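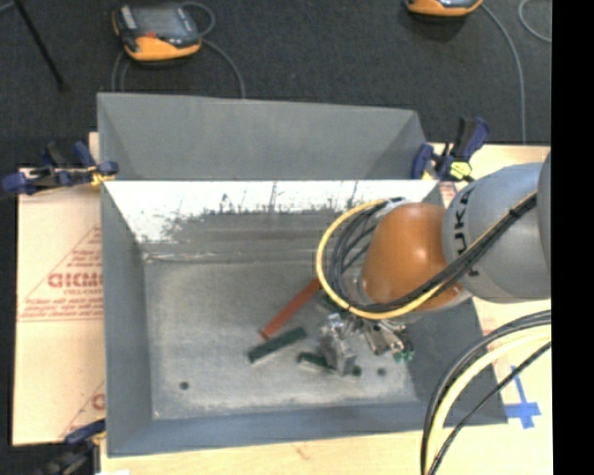
Live Sound Technician (casual, ongoing)
Furkia Music Room, Ronville

Furkia is a licensed live music room presenting blues, country, soul and acoustic acts four nights a week. We are recruiting one front-of-house technician to join the existing roster from August. The position reports to the production manager, Renato Salinas.

The room

Standing capacity is 58 in the front bar and 900 in the main hall. The two spaces run separate systems and are sometimes in use at the same time. Most bookings are bands of three to six players, with two acts on an ordinary night and up to five on a Saturday. Changeovers are 20 minutes in the main hall and 15 in the front bar, where the stage is at floor level and there is no monitor position.

Duties

Set up, line check and mix front of house for all acts on the shift. Monitors are mixed from the same desk unless the touring party brings its own engineer.

Read stage plots and input lists in advance and tell the booking office about any shortfall in microphones, stands or DI boxes by noon on the day before the show.

Assist visiting engineers with patching and system access. House limiter settings are not to be changed for any visitor.

Log sound levels at the mix position every half hour. The log is a condition of our licence and is kept with the shift report.

Coil, test and label cable at pack-down. Faulty leads are tagged and put in the repair drawer, never back on the rack.

Make minor repairs, including re-terminating XLR and jack connectors.

Load-in is by the rear lane. The ramp is steep and the technician on shift is expected to help with backline, so the work involves regular lifting.

Required

At least two years of mixing live bands in licensed venues. Studio work alone will not be counted.

Confident use of a digital console, including building a show file from blank.

Working knowledge of wireless frequency coordination for up to eight channels.

Current police check and the right to work in this country.

Availability for a minimum of two night shifts a week, one of them a Saturday.

Desirable

Experience with acoustic instruments at low stage volume, particularly upright bass, fiddle and pedal steel. A current test-and-tag certificate. A driver's licence.

Hours and pay

A standard shift runs from 3:30 pm to 12:30 am with a meal break between sound check and doors. The minimum call is four hours. Pay is at the casual award rate with the usual penalties for late nights, Sundays and public holidays. Time spent on the desk familiarisation session is paid. Hearing protection with moulded filters is supplied after the first month, and an annual hearing test is arranged at our expense.

How to apply

Send a résumé of no more than two pages, a list of acts mixed in the past 12 months and the names of two referees to Florencia Palma in the booking office. At least one referee should be a venue or a touring band. Please quote reference 2806. Recordings are not needed at this stage.

Shortlisted applicants will be asked to mix one support set in the front bar, paid at the full shift rate, with Gun-woo Yoo from the current roster present. A short interview follows on the same evening.

Questions about the equipment or the roster can be put to Renato Salinas by phone on extension 1106, weekdays after 2 pm. Applications stay open until the position is filled — early applicants will be contacted first.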